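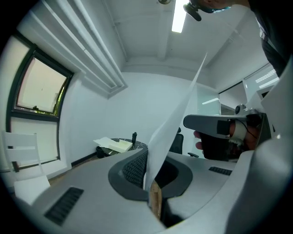
Stuffed elephant lost its squeaker, can I fix the seam myself?

Posted by Elibariki Ondieki

Hi all. My daughter has a plush elephant from Magesa, one of the small ones with the beanbag feet. She's four, sleeps with it every night. Squeaker in the belly quit in April and now the back seam is opening up, maybe as wide as my thumb. Stuffing poking out. I can sew a button on and thats it.

Questions really. Do I need special thread? Can I get a new squeaker in without taking all the stuffing out? And can it go in the washer after, it smells pretty bad. Tag is worn off so no help there. Don't want to buy another one, she'd know.

Erasto Barasa
29 June 2024

Done a bunch of these. Go with polyester upholstery thread, doubled. Cotton snaps. Ladder stitch, look it up, takes 15 minutes to learn and the seam closes up so you can't see it. Start a little before the hole and finish a little past it, otherwise it opens again at the ends.

Squeaker: yes you can get it in through that seam. Pull a handful of stuffing out, put it in a bowl. Find the old one with your fingers, swap, pack stuffing back on BOTH sides of it or she'll feel the hard edge. I got a bag of 20 from Tekeder, way more than you need but cheap. Get the 18 mm if the belly is small.

Wash it BEFORE the squeaker goes in. Tack the hole shut first with big ugly stitches. Pillowcase, cold, gentle, no dryer. Beanbag feet take forever, mine needed two days by a window. Squeeze the feet, if they feel damp they are damp.

And check the feet seams while your at it. With a four year old you don't want beads coming out.

merlow_mom

just hot glue it, did that with our giraffe and its fine

Erasto Barasa

Please don't on a bed toy. Glue goes hard and scratchy and then you can't get a needle thru it later.

Elibariki Ondieki

Ok ordering thread tonight. Will wash it while she's at her grandmas. Thanks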